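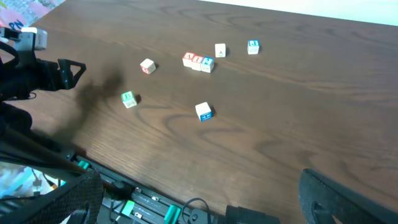

The Flulix vases are out of the kiln and we could not be happier with them. When Nirnum agreed to back this range last spring, we had a few sketches, two test pieces and a lot of talk. Now we have a full family of stoneware vases in three heights, all of them in the chalky white glaze we showed you on tiles. White does so much on a table. The alphabet blocks on the brown tabletop are tiny, but your eye goes straight to them against all that dark swirled grain, and a pale vase on a wood sideboard has the same pull. We tried a cream and a soft gray as well, and both looked a bit sleepy on dark furniture, so white leads the range and the gray goes to the back of the line for now.

This report covers the second stage of the grant, from the first production firing through the opening weeks at the Wimdale shop.

Making

The tall vase gave us the most trouble and is now probably the best thing we make. In the first firing it leaned. You could live with the lean if you had one on a shelf by itself, but put two together and they looked like they were arguing. We thickened the foot, slowed the drying (it now sits under plastic for 5 days before it goes anywhere near the kiln) and brought the neck in slightly. The new ones stand up beautifully.

The medium vase went through with hardly a change. The small one, the bud vase, had its lip rolled out a little more so that a single stem rests against it instead of flopping. It is a very small adjustment and it makes a real difference with tulips!

Glazing is done by dipping, with the foot wiped back by hand. We had hoped to spray the tall ones to save glaze, and we did run a batch that way, but the finish came out patchy around the shoulder. Dipping uses more material and gives the even coat we want. The cost of this is in the budget note further down.

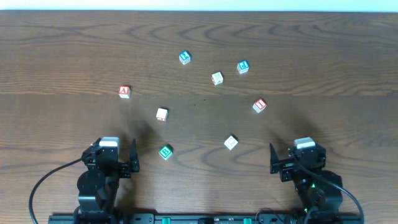 All of the vases hold water without weeping. We left a set filled overnight on sheets of brown paper, then did it again with warm water, and the paper stayed clean both times. The one open question is the matte finish, which picks up metal marks if you drag a fork or a pair of flower snips across it. The marks come off with a mild kitchen cleanser. We are adding a line about this to the care card.

Boxes and cards

The Ochoa carton works well for the small and medium sizes. It is plain brown board with a molded pulp insert, and it closes without tape. We posted test parcels back and forth to ourselves by the cheapest service we could find and every bud vase arrived whole. For the tall vase the insert was too shallow, and one came back with a chipped rim. Ochoa has sent a deeper version and we like the look of it, but we want to ship a few more before we order a quantity.

The care cards are printed, apart from the metal-mark line mentioned above. We went with a folded card in place of the flat one, mostly for the pleasure of having room for a drawing of each vase with stems at the right length. People keep these, and we have seen them propped up next to the till.

In the shop

The range went on the shelves at Wimdale in September and the response has been lovely. We put 17 pieces out to begin with and were down to the last few well before we had planned to restock. The bud vase sells fastest, which we expected at that price. What surprised us is how often people pick up all three sizes, walk around with them, and come back to ask whether there is a set.
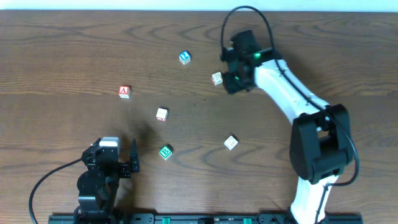
Page 3

So there will be a set. It will be one of each size, packed together, priced a little under the three bought singly. We had this down as an idea for next year and would like to bring it forward to December, using the stock already made. It needs no new tooling, only a larger outer carton and a sleeve.

Customers have also been generous with opinions. The commonest request is for color, and green comes up more than any other. We have a soft leaf green from an older range that fits this clay body, and 7 test tiles of it are in the next firing alongside two blues. We will bring whichever ones come out well to our next meeting so you can handle them.

Budget

Spending is close to plan. Clay and firing came in slightly under, glaze came in over because of the dipping, and the two nearly cancel out. Packaging is under for the moment, with the tall carton still to be ordered. We are asking for no extra money at this stage - only for your agreement to move the unspent part of the spraying equipment line across to the cartons and sleeve for the set.

Next stage

The kiln is booked for two more full loads before the holidays, mostly bud vases with a shelf of tall ones in each. After that we start on the low bowl, the last new shape in the original proposal. The first few have been thrown and are drying on the rack. The rim is a touch heavy, and the next ones will be trimmed finer.

Please let us know about the carton money by the end of the month if you can, as Ochoa needs the order in before their own busy season.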